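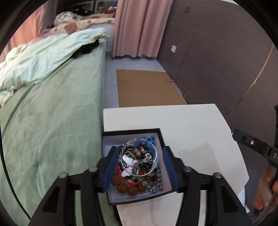

Schmuck sortieren, Wäsche legen, Schrauben ordnen: Was kann man schon einer Maschine geben?

Haushaltstipps aus der Werkstatt Rutitz, 11. Nov. 2020

Leserinnen und Leser schreiben uns oft, dass sie auf den Haushaltsroboter warten und darum die unordentliche Schublade noch nicht aufräumen. Ich verstehe diese Hoffnung gut. Trotzdem möchte ich auf dieser Seite erklären, bei welchen Arbeiten das Warten sich lohnen könnte und welche man besser heute Abend selbst erledigt.

Eine flache Schachtel mit Schmuck ist ein gutes Beispiel für den Anfang. Armreifen aus dünnem Draht liegen oben, darunter und daneben mischen sich Perlen in Blau, Hellgrün und Orange, und eine Kette mit großen braunen Perlen läuft am Rand entlang. Zwei Finger mit gerippten Polstern können links und rechts an die Schachtel kommen. Die Schachtel als Ganzes zu greifen und ein Stück weiter zu stellen, das ist für einen Greifer eine vernünftige Aufgabe. Den Inhalt zu trennen ist eine ganz andere Aufgabe, und ich würde sie im Moment keiner Maschine anvertrauen.

Warum Ketten so schwierig sind

Eine Kette hat keine feste Form. Wenn man an einem Ende zieht, weiß man nicht sicher, was am anderen Ende mitkommt. Unsere Finger merken den kleinen Widerstand und hören auf zu ziehen, bevor der Faden reißt. Ein einfacher Greifer kennt nur offen und geschlossen, ein besserer misst auch die Kraft, aber ein Knoten aus drei Ketten bleibt für beide ein Rätsel. Dazu kommt der Glanz: Metall und durchsichtige Perlen spiegeln das Licht, und eine Kamera sieht dann leicht Kanten, die es nicht gibt.

So sortieren Sie Modeschmuck von Hand

1. Legen Sie ein helles Handtuch auf den Tisch. Perlen rollen darauf nicht weg.
2. Nehmen Sie zuerst alles Starre heraus, also Armreifen, Broschen und große Anhänger.
3. Armreifen kommen auf eine Küchenrolle oder ein Stück Papprohr.
4. Suchen Sie bei jeder Kette den Verschluss und schließen Sie ihn. Offene Haken sind der häufigste Grund für neue Knoten.
5. Einen Knoten niemals in der Luft öffnen. Flach hinlegen, mit zwei Stecknadeln lockern, bei feinen Metallketten hilft ein wenig Babypuder. Den Puder danach mit einem weichen Pinsel entfernen.
6. Einzelne Perlen in ein Glas mit Deckel geben. Sortieren nach Farbe kann warten, bis man sie wirklich braucht.
7. Fäden prüfen. Ist ein Faden dünn oder rau, die Kette neu auffädeln und nicht mehr tragen.

Für eine Schachtel, die so voll ist wie die auf unserem Foto, würde ich mir einen ruhigen Abend nehmen.

Wäsche

Waschen und Trocknen machen Maschinen seit langer Zeit, und das sehr gut. Das Zusammenlegen ist das Problem. Ein Handtuch ist rechteckig und geht noch. Ein Spannbetttuch mit Gummizug macht schon vielen Menschen Schwierigkeiten. Mein Tipp: Legen Sie die vier Ecken ineinander, dann das Tuch auf den Tisch, und falten Sie es in drei Streifen. Wer eine Decke auf dem Bett nur glatt haben will, zieht sie vom Fußende aus und nicht von der Seite.

Staub und Boden

Beim Saugen ist die Technik am weitesten. Ein Saugroboter arbeitet zuverlässig, wenn der Boden frei ist - und genau dieses Freimachen bleibt unsere Arbeit. Kabel hochlegen, lange Vorhänge ein Stück anheben, Pappe und Papier wegnehmen. Kleine Perlen unbedingt vorher aufsammeln. Ich habe im Mai eine Stunde gebraucht, um eine einzige Perle aus einer Bürstenrolle zu holen.

In der Werkstatt

Bei uns in Rutitz haben wir 14 Dosen mit gemischten Schrauben geerbt, zusammen mit der Werkbank. In der Industrie werden Schrauben selbstverständlich von Maschinen sortiert, aber dort kommen sie einzeln über eine Rinne und sind vorher bekannt. In einer alten Dose liegen Schrauben, Dübel, Federringe und ein halber Bleistift. Wir haben die Dosen am Ende auf ein Backblech geschüttet, mit einem Magneten den Stahl vom Messing getrennt und den Rest mit der Hand verteilt. Es waren 1.778 Teile, und fast die Hälfte davon war zu verrostet und kam zum Altmetall.

Kleine Übersicht

Boden saugen: ja, wenn vorher aufgeräumt ist.
Rasen mähen: ja, auf einer ebenen Fläche.
Eine Schachtel oder einen Becher umstellen: im Versuch ja, zu Hause noch zu teuer.
Handtücher falten: langsam.
Geschirrspüler einräumen: noch nicht so, dass man aus dem Zimmer gehen möchte.
Ketten entwirren: nein.
Perlen auffädeln: nein, außer in Fabriken mit Spezialmaschinen.

Was man heute schon vorbereiten kann

Eine Wohnung, in der ein Mensch schnell alles findet, ist auch für eine Maschine leichter. Flache Kästen mit Fächern sind besser als tiefe Kisten. Matte Einsätze spiegeln weniger als lackierte. Und jedes Ding sollte einen Platz haben, den man mit einem Wort beschreiben kann. Wenn Sie selbst sagen müssen "irgendwo links, unter den anderen Sachen", dann wird auch ein Roboter dort lange suchen.

Fragen zum Auffädeln beantworten wir gern über das Kontaktformular. Eine Anleitung für den Schmuckkasten mit Fächern finden Sie unter "Holz und Pappe".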